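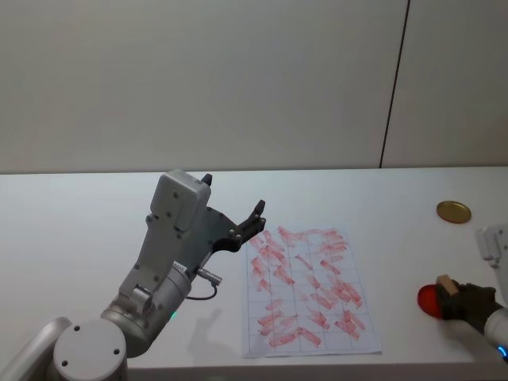 How a Stamp Leaves a Mark

A stamp is a tool for making the same mark again and again. People have used stamps for a very long time. They were pressed into soft clay more than 4,000 years ago to show who had sent a jar or sealed a door. Today you are more likely to see one at a library desk or on your homework.

What is on a sheet like this one?

The paper is white, and thin gray lines divide it into boxes. The short marks on it are a red-pink color. Many of them look streaky, as if the color had been rubbed or dragged. Marks like these are called smudges. You can get them with ink, chalk, crayon or lipstick, so a smudge by itself does not tell you what made it.

What is in the ink?

Stamp ink has two main parts. One part gives it color. It may be a dye, which mixes into the liquid completely, or a pigment, which is a very fine powder floating in it. The other part is the liquid that carries the color. In most children's ink pads this is mainly water, with a little glycerin added so the pad stays damp.

Why does paper take ink?

Paper is made of tiny plant fibers pressed flat. There are small gaps between the fibers. When ink touches the paper, the liquid creeps into the gaps and takes color along with it. Shiny paper has a coating that fills most of the gaps. Ink sits on top of it longer and is easier to smear.

What makes a smudge?

A stamp should go straight down and come straight up. If it slides sideways while it is touching the paper, the shape gets stretched into a streak. Too much ink does it too. So does a sleeve.

Try it yourself

You need an ink pad, a rubber stamp, a ruler, a pencil and plain paper.

1. Draw a grid with the ruler. Make the boxes a little bigger than your stamp.

2. Tap the stamp on the pad 2 times.

3. Press it into the first box and lift it straight up.

4. In the next box, slide the stamp a tiny bit before you lift it.

5. Keep going without adding ink. Write a number under each mark so you can compare them later.

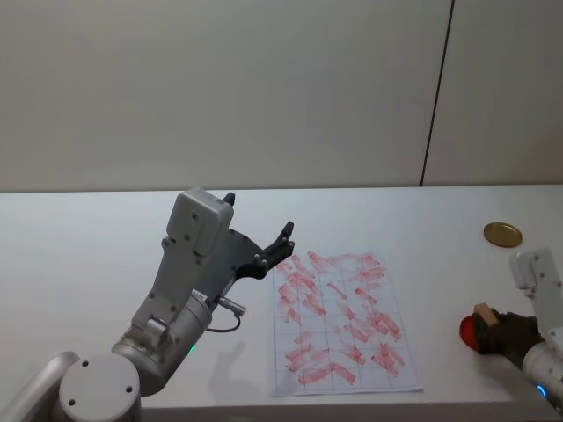 Trefor Rowlands writes that his class did the grid in October and the marks got paler in every box, but the last ones had the sharpest edges. He would like to know if that is normal.

Yes, it is. A thin layer of ink has less to spread, so the edges stay clean even when the color is weak.

Words to know

Pigment: a colored powder that does not dissolve.

Dye: a color that dissolves in a liquid.

Fiber: a very thin thread. Paper is full of them.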